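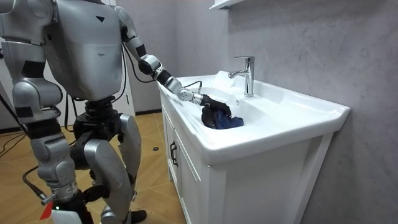

What has the grant paid for in this period, and is the project on course?

The grant has paid for workshop hours, replacement gripper parts and student travel, and the project is on course for its July demonstration, with one task behind schedule.

Progress report to the Andolmont Fund
Project: Household Tasks with a Humanoid Robot (student team, second year)
Submitted by: Heather Brunton, project supervisor
Date: 2025-03-28

1. Summary of the period

The team has moved from tabletop exercises to tasks carried out in a furnished bathroom setting. The present task is the handling of cloths at the washbasin: the robot is to reach into the bowl, close the gripper on a cloth, lift it clear of the rim and place it on the flat surface beside the basin. Students recorded 157 attempts, each entered in the team log with the starting position of the cloth and the outcome.

Grasping has improved steadily. Lifting remains less dependable, particularly where the cloth has been left in a tight heap and only the upper folds are held. The placing stage has been attempted with dry cloths only.

2. Student participation

The team has 20 members, divided between control, safety and documentation. Man-lok Chung leads the control group and has rewritten the arm approach so that the forearm enters the basin from above and clears the tap. Zofia Wilczyńska is responsible for the log and has prepared the short guide now given to new members before their first session. Attendance has been good, although it fell during the mock examinations.

3. Equipment and expenditure

Expenditure on gripper parts came to £500, within the amount approved. The replacement finger pads ordered from Skarneo arrived late and had to be refitted once. Cable routing at the floor was reviewed by Fatos Hoxha, our technician, who has asked that trailing leads be secured before walking trials begin. This work is not yet complete and no walking trials will be held until it is.

4. Matters outstanding

The towel-folding task has been put back to the summer term. The team considers that it should follow a reliable lift from the basin, and Dr Caradog Foulkes, who advises on the project, has agreed. We also request permission to move the unspent part of the travel budget to workshop hours. No increase in the total award is sought.

5. Next period

Cloth placing with damp material; completion of the cable work; 5 supervised rehearsals of the full basin task ahead of the July demonstration. A revised risk assessment will be sent to the Fund under separate cover.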